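Section 7: Recording a Family Story in Cornix

Read this section before you type a word. Cornix will accept anything you give it and print it in the same handsome typeface, whether it came from a baptism register or an uncle with a beer in his hand.

7.1 Entering the story

1. Open the person's page and choose Add Story. Don't use the Events tab – anything entered there is treated as proven.
2. Type the story as it was told to you, errors included. Leave the spelling of names alone.
3. In the Teller field, enter who told it and when. "Family tradition" is not a teller.
4. Set Confidence to Unproven. The program defaults to Probable, a setting we have asked to have changed.
5. Select Save. Stories over 300 words are split across two cards.

Note: If the teller heard it from someone else, add each person in the chain. Three links is common. Past that, expect the ancestor to have gained a rank or a horse.

7.2 Checking it

1. List every claim that could have left a paper trail: a ship, a regiment, a land grant.
2. Search for each one separately. Finding the ship does not prove your man was on it.
3. Attach what you find, and record the searches that found nothing.

Caution: Do not accept Suggested Matches in bulk. Our test tree for the Lendel family came back with 375 of them. We checked the first 18 by hand and kept two. One of the rejects had Baptiste Lendel marrying in November and being christened the following spring.

7.3 Sharing

1. Choose Export, then Stories Only.
2. Tick Include Confidence Labels. Without the labels, your cousins will have it on their own trees as fact by supper.
3. Check that living people are hidden. The filter goes by birth date and misses anyone entered without one.
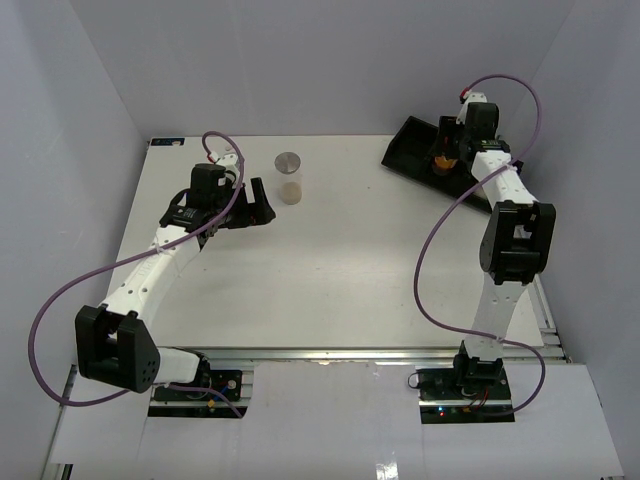

Two-arm tabletop set-up, white enclosure.

7.4 If a story falls apart

Keep it. Change Confidence to Disproved and add a line saying why. The Birkham branch has now "discovered" the same lost title in three different generations, and a note left by the first would have spared the other two a lot of postage.

Last revised March 2, 2025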